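Reading Popular Fantasy, Week 6
Series, sequels and the problem of book two
Friday, October 9, 2026

Reading for today: Illamon, chapters 1 to 30. If you stopped at the map, go back and start with the text.

The usual claim is that a long series gives a writer room for world-building. Be suspicious of this. Room is cheap. Illamon spends 60 pages on the salt roads before anyone wants anything, and the fan guides call that depth. Ask what you could cut without a later chapter noticing. My own answer is most of the second council and all of the songs.
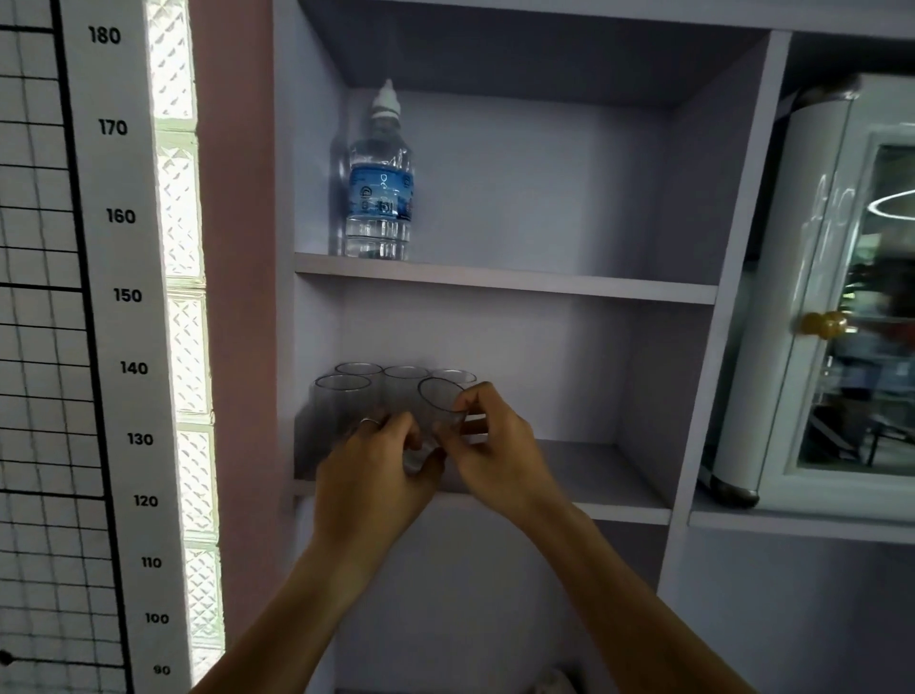
Setting out glasses on the lower shelf.

Terms for this week

Hard magic: the rules are stated early and the plot is supposed to obey them. Check whether it does. In Closow the rules hold until the siege, then a new one turns up just when the hero needs it.

Soft magic: the rules are not stated. Reviewers treat this as the lazier choice. I don't see why, and I'd like to hear an argument that doesn't lean on the word "immersive."

Filler: a word to use with care. A slow chapter may be doing work you haven't been asked to see yet. 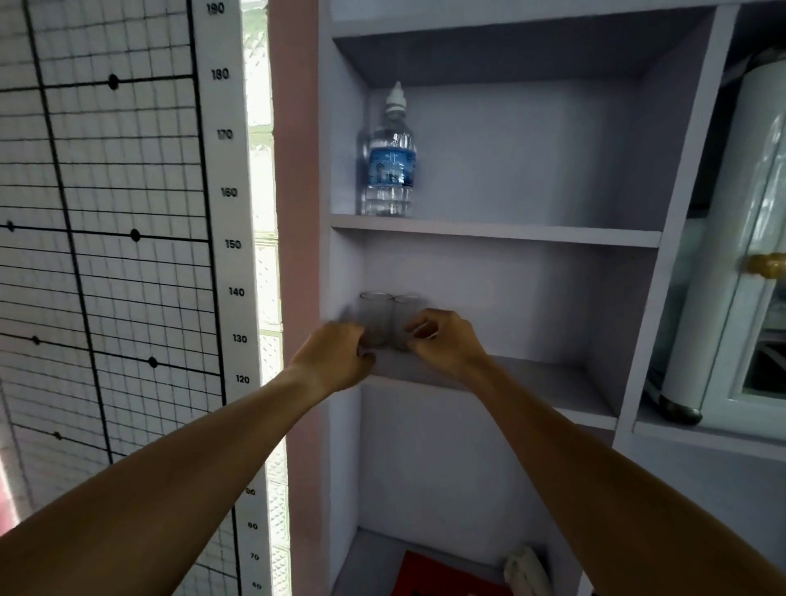 Book two is where these questions get harder. The Nillonier sequel repeats the first book's journey in the other direction, with a larger army and a worse map. Defenders say the repetition is a theme. Maybe. Find a passage that supports this before you put it in a paper, and quote it.

For next week: the first 2 chapters of Nillonier, plus the Somogyi handout on prologues from August. Bring one page on a scene you would defend and one you wouldn't. Plot summary gets no credit.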